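Drorar forum > Software > Perception and tracking
Topic: Left/right gripper poses drift apart in bimanual sessions (cloth folding)

ilia_k
Hello all. I am using the Givent pipeline, version from February, to process two-hand demonstrations of clothes folding. The single-hand sessions are fine. With two grippers, each trajectory looks smooth when I plot it alone, but when I put both in one coordinate system the left one slowly moves away from the right one. At the end of a long session the distance between the fingers, when both hold the same sleeve, is wrong by 80 mm. The policy trained on this data closes the second gripper on air.

What I have checked:
– camera intrinsics are recalibrated for both tools
– time offset between the two recordings is estimated by the sync tool, it reports success
– map is built from a separate mapping walk, 2,311 keyframes

Is it a known problem? I would prefer not to throw away the sessions.

pacheco_dev
Which surface? If you have a repeating texture, the feature matcher will happily match one cell to its neighbor. We saw it with floor tiles. The error comes in jumps of one tile and the smoother then hides the jump, so your plot looks nice and is wrong.

Switch off the smoother (smooth_window: 0) and plot again.

ilia_k
Thank you, I did it. You are partly right. Without smoothing I see small jumps in the left trajectory, but they don't explain all of the drift. Between the jumps there is still a slow slope.

The surface is a bed with a bamboo mat, so yes, very repeating.

nested_loop
I don't agree it is the texture. I run on checkered tablecloth every week and have no such thing. A slow slope is the clock. The sync tool gives you one constant offset for the whole session, but two cameras do not run at exactly the same rate. Take the offset at the start and at the end separately and compare.

pacheco_dev
A tablecloth on a table in a big room is not the same. Your camera sees the walls, and the walls hold the pose. On a bed the tool is low and looks down, most features come from the mat.

And a clock error does not move a pose when the hand is still. Ilia, do you have a part where both hands wait?

nested_loop
True for the waiting part. But nobody waits in a folding demo, so he can't separate the two effects so easily. I still say measure the clock first, it costs five minutes.

ilia_k
I measured both things now.

Clock: offset at the end differs from the start by 102 ms. So nested_loop has a point, and I now fit a line instead of a constant. The slope became much smaller, but it did not disappear.

Texture: I looked where the inlier matches lie, and in the bad segments they are nearly all on the mat. The background has things that should be good for tracking: the headboard shelf with a power strip, the window with a dark frame, a small fan on the windowsill. The pink wallpaper gives little help, it is a fine dotted stripe pattern and the matcher confuses it also.

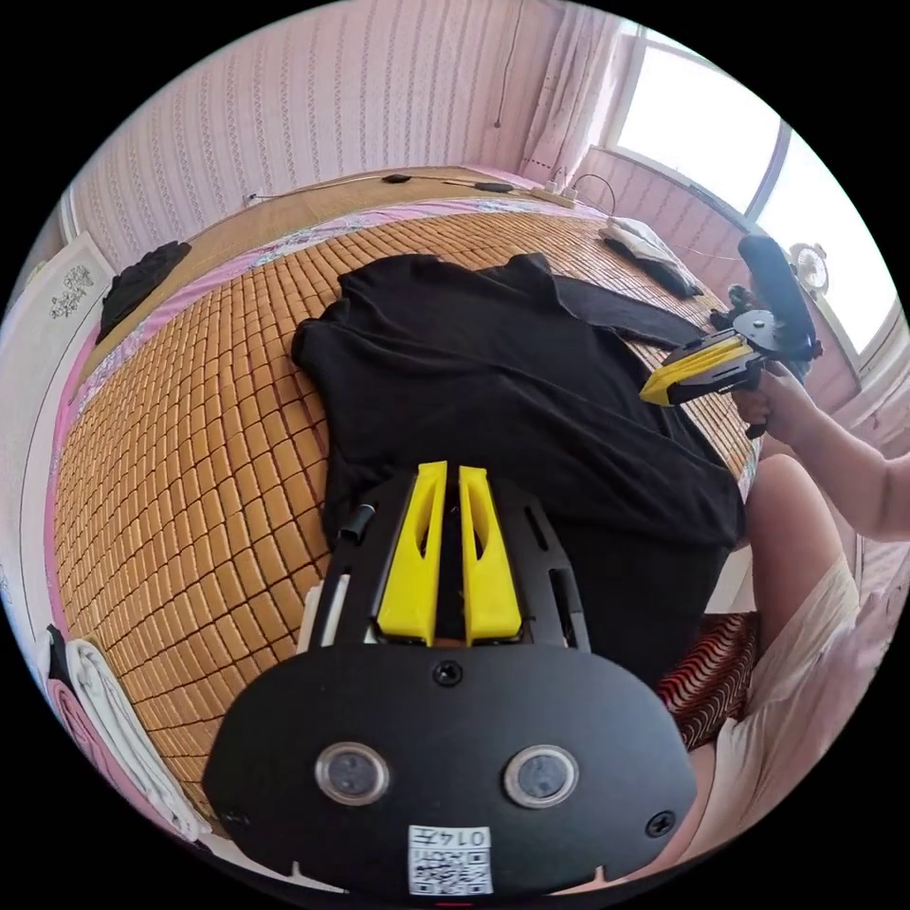 My present idea is to limit how many features can come from one region, so the mat can't win the vote only by quantity. I put a grid over the picture and keep maximum 100 features per cell, then the shelf and the window get a bigger part. There is also the question of the garment. It moves when it is folded, and a static map should not use it. Also the other gripper comes into the view, and I believe some features are sitting on it. At the moment I mask only the own fingers.

nested_loop
Mask the other gripper and the arm too, definitely. A moving hand with good texture is poison for this. For black cloth I would not worry, you get few features there anyway.

pacheco_dev
I would worry at the sleeve edges, but okay, start with the arm.

About the cap per cell: try it, but I think it treats the symptom. Put a plain sheet over the mat for new sessions. Five seconds of work, no code.

ilia_k
For new sessions maybe. But I want the policy to work on the mat, so the training data should have the mat in it. I don't want to make the room easy for my software.

pacheco_dev
Then put two or three big printed tags on the wall and mask them out in the training images. Drawback is you must do inpainting or live with gray boxes.

ilia_k
Update, Sun 20 March. With linear clock fit, cell cap and mask for the second gripper and arm, the error at the sleeve is small enough that the grasp replays correctly on the sessions I tested. One session still fails at the map alignment, I think its mapping walk was too fast. I attach my config to the Givent issue and will ask if the clock fit can become default.

nested_loop
Please post the residuals too, before and after each change. Otherwise we will argue forever which one did the work :)

ilia_k
Yes, I run it tonight, one change at a time.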